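Reading the sodium line on canned soup, a short thread. I went through the lentil, minestrone and chicken noodle from Prostdale and Iradton with a kitchen scale next to me.

1/ The serving size is one cup. The can holds more than one cup. If you eat the whole can, use the "per container" column. Older labels don't have one, so you multiply.

2/ Iradton lentil: 419 mg per cup. Prostdale minestrone comes in higher per cup but has a smaller can, so the totals end up close. Compare per container or per 100 grams, never cup against can.

3/ "Reduced sodium" means 25% less than that company's regular version. It says nothing about the level. "Low sodium" is a fixed limit, 140 mg per serving.

4/ Draining works for beans. It does nothing for soup - the salt is in the broth, and the broth is the soup.
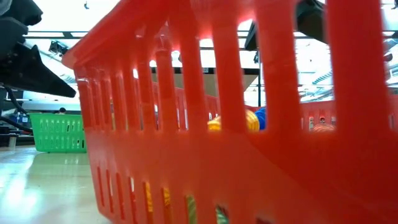
5/ Diluting does work, if you eat the same volume. I take 300 grams of soup, add 57 grams of water and a handful of frozen spinach, then save the extra for lunch. Flavor holds up if you add lemon at the end.

6/ Condensed cans list the serving as half a cup before water. Check which one you bought. The McKinnon store brand prints this in very small type on the back.

7/ Broth cubes are next, probably in August.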